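욕실 세면대 정리, 2년 만에 다시 했다

2026년 1월 5일

연말에 욕실 수납장 문을 열었다가 샴푸 샘플이 쏟아졌다. 바닥에 떨어진 걸 주워 담다가 그냥 다 꺼내기로 했다. 이 집에 이사 올 때 한 번 정리하고 손을 안 댔으니 2년 만이다. 이틀에 나눠서 했고 첫날은 꺼내고 버리는 데 다 썼다.

우리 집 욕실은 좁다. 변기, 세면대, 샤워 자리가 한 줄로 붙어 있고 창문이 없다. 환풍기는 있는데 힘이 약해서 샤워하고 나면 문을 열어 둬야 한다. 이런 욕실에서는 물건이 밖에 나와 있으면 금방 밑이 미끈거린다. 특히 세면대 위가 그렇다. 비누 받침 밑, 치약 뚜껑 주변, 컵 바닥. 닦아도 며칠이면 똑같아진다.

작년까지 세면대 위에 뭐가 있었는지 적어 본다. 핸드워시, 고체 비누와 비누 받침, 칫솔컵, 치약 두 개(쓰던 것, 거의 다 쓴 것), 클렌징폼, 면봉 통, 머리끈 담는 작은 접시, 렌즈통, 렌즈 세척액, 빗, 로션. 이걸 다 밀어 놓고 세수를 했다. 물이 튀면 면봉 통 안까지 들어갔다. 면봉은 세 번쯤 통째로 버린 것 같다.

첫날

수건을 거실 바닥에 깔고 욕실에 있는 걸 전부 꺼냈다. 세면대 위, 거울 수납장, 세면대 밑 바구니, 샤워 선반 순서로 했다. 엑셀에 목록을 만들면서 했는데 원래 살림살이 목록을 적어 두는 버릇이 있어서 그렇다. 끝까지 적어 보니 156개였다. 면봉이나 화장솜은 한 통을 하나로 쳤다. 좁은 욕실에 156개가 들어가 있었다는 게 좀 놀라웠다.

그중 44개가 샘플이었다. 화장품 살 때 끼워 주는 작은 파우치, 호텔에서 가져온 어메니티, 언제 받았는지 모르는 헤어팩. 여행 갈 때 쓰려고 모아 둔 것인데 정작 여행 갈 때는 늘 쓰던 걸 덜어서 갔다. 날짜가 찍혀 있는 것만 확인해도 절반 넘게 지난 것이었고, 날짜가 없는 것도 같이 버렸다. 파우치는 내용물을 키친타월에 짜내고 비닐로 버렸다. 시간이 제일 오래 걸린 게 이 일이었다. 손에서 한참 동안 여러 가지 향이 섞인 냄새가 났다.

버린 것 중에 아까웠던 건 Dondo 전동 클렌저 하나다. 7월에 할인할 때 샀는데 다섯 번도 안 썼다. 충전 거치대가 세면대 위 자리를 차지해서 수납장에 넣었더니 그 뒤로 안 쓰게 됐다. 작동은 되니까 동네 나눔 게시판에 올렸고 그날 저녁에 가져갔다. 정확히는 버린 게 아니라 나눈 것이다.

고체 비누는 이번에 그만 쓰기로 했다. 비누 자체는 좋아하는데 받침을 어떤 걸로 바꿔도 물이 고였다. 자석식 홀더도 써 봤다. 비누가 작아지면 자석이 빠지면서 세면대로 떨어졌고, 아침에 그 소리를 들으면 기분이 별로였다. 남은 비누 두 개는 옷장 서랍에 넣었다. 서랍에서 좋은 냄새가 난다.

둘째 날

빈 욕실을 닦았다. 세면대 상판은 물때가 동그랗게 남아 있었다. 컵 자리와 펌프 자리가 그대로 보였다. 구연산을 물에 타서 키친타월에 적셔 얹어 두고 20분 뒤에 걷어 내니 대부분 없어졌다. 남은 건 스펀지로 문질렀다. 구연산을 쓸 때는 락스 종류를 같이 쓰면 안 되니까 락스로 줄눈을 닦는 일은 다음 날로 미뤘다. 환기도 따로 한참 했다.

수도꼭지는 밑동이 문제였다. 위쪽은 손이 가니까 자주 닦는데 세면대와 만나는 둘레에는 하얗게 굳은 게 있었다. 못 쓰는 칫솔로 돌려 가며 문지르고, 안 떨어지는 부분은 구연산 적신 휴지를 가늘게 꼬아서 감아 뒀다. 목이 높은 수도꼭지라 손 씻기는 편한데 물을 세게 틀면 사방으로 튄다. 그래서 손잡이를 반만 여는 버릇을 들이는 중이다. 가끔 잊는다.

오버플로 구멍도 닦았다. 세면대 안쪽에 있는 작은 구멍인데 들여다본 적이 거의 없었다. 면봉으로 안쪽을 훑었더니 까만 게 묻어 나왔다. 면봉으로는 깊이 안 들어가서 병 닦는 가는 솔을 넣어 돌렸고, 뜨거운 물을 주전자로 부을까 하다가 배관에 안 좋을 것 같아서 미지근한 물에 베이킹소다를 풀어 천천히 흘려 넣었다. 냄새가 좀 줄었다. 욕실에서 나던 냄새가 하수구 쪽이 아니라 여기였던 것 같기도 하다. 한 달에 한 번은 하려고 달력에 적었다.

거울 수납장은 칸이 세 개다. 맨 위는 예비용(치약, 칫솔, 면도날), 가운데는 매일 쓰는 것(클렌징폼, 로션, 렌즈), 아래는 약과 면봉으로 나눴다. 예비용은 종류마다 하나씩만 두기로 했다. 치약이 일곱 개나 나와서 하나만 남기고 나머지는 현관 창고로 보냈다. 올해 안에는 치약을 살 일이 없을 것 같다.

칸막이는 새로 안 사고 집에 있던 Erdem 정리함 두 개를 썼다. 원래 주방 서랍에서 쓰던 것인데 폭이 수납장에 딱 맞았다. 높이가 낮아서 뒤쪽 물건도 보인다. 투명한 걸 살까 했지만 물자국이 남는 게 싫어서 관뒀다. 세면대 밑에는 Sovdale에서 산 바구니를 그대로 두고 청소 도구만 넣었다. 전에는 여기에 드라이어까지 들어 있었는데 습기 때문에 방으로 옮겼다. 머리를 방에서 말리니까 바닥에 머리카락이 떨어지는 건 감수해야 한다.

세면대 위에 남긴 것

기준을 하나 정했다. 하루에 두 번 이상 손이 가는 것만 밖에 둔다. 그러면 핸드워시와 칫솔이 남는다. 스펀지는 하루에 한 번 쓰지만 예외로 뒀다. 전에 수납장 안에 넣어 봤더니 꺼내기 귀찮아서 세면대를 안 닦게 됐다. 눈에 보여야 닦는다.

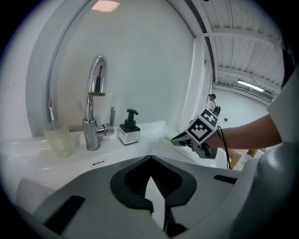

정리한 목록을 살림 모임 게시판에도 올렸더니 Zomen이라는 분이 답을 달았는데, 자기 집은 칫솔까지 벽에 거는 걸로 바꿨고 그 뒤로 컵 바닥 닦을 일이 없어져서 제일 잘한 일이라고 했다. 다만 접착식 걸이는 창문 없는 욕실에서는 몇 달이면 떨어지니까 붙이기 전에 타일을 알코올로 닦고 하루는 그냥 두라고 했다. 스펀지도 집게로 걸어 두면 빨리 마른다고 한다.

나도 벽걸이를 생각하긴 했다. 전에 살던 집에서 접착식 걸이를 썼다가 뗄 때 고생한 적이 있어서 아직 결정을 못 했다. 전셋집이라 자국이 남으면 곤란하다. 일단 컵으로 한 달 지내 보고, 바닥에 물때가 또 끼면 그때 바꾸려고 한다. 컵은 사흘에 한 번 씻기로 했는데 지금까지는 지키고 있다. 스펀지 집게는 바로 해 볼 만해서 주방에 있는 걸 하나 가져다 쓸 생각이다.

핸드워시는 펌프 밑면이 늘 문제다. 손에 물이 묻은 채로 누르니까 물이 병을 타고 내려가서 밑에 고인다. 자기 전에 병을 들고 밑을 한 번 훔치는 걸로 하고 있다. 10초도 안 걸린다. 규조토 받침을 쓰라는 말도 들었는데 전에 쓰던 건 얼마 못 가 얼룩이 져서 다시 사고 싶은 마음이 없다. 리필은 큰 걸로 사지 않고 한 봉지씩만 사기로 했다. 큰 통을 사면 또 둘 데를 찾아야 한다.

일주일쯤 지낸 느낌을 적자면, 닦는 시간이 확실히 짧아졌다. 전에는 물건을 변기 뚜껑 위로 다 옮기고 닦은 다음 다시 놓았다. 그게 귀찮아서 주말에만 했다. 지금은 양치하고 나서 스펀지로 한 번 문지르고 물로 헹구면 된다. 불편한 것도 있다. 로션을 꺼낼 때마다 젖은 손으로 수납장 문을 잡게 돼서 거울에 손자국이 생긴다. 문 아래쪽 모서리를 잡으면 덜한데 그게 아직 습관이 안 됐다. 머리끈 접시는 없앴더니 머리끈이 집 안 여기저기로 흩어졌다. 이건 다시 자리를 만들어 줘야 할 것 같다. 현관 열쇠 거는 자리 옆에 고리를 하나 더 달아 볼까 한다.

샤워 선반은 아직 못 했다. 샴푸와 린스 통 밑이 빨갛게 변해 있어서 선반을 떼어 내고 닦아야 하는데, 나사가 녹슬어서 안 돌아간다. 윤활제를 뿌려 놓고 기다리는 중이다. 안 되면 선반째로 바꿔야 한다. 그다음은 주방 싱크대 밑이다. 비닐봉지가 얼마나 나올지 모르겠다.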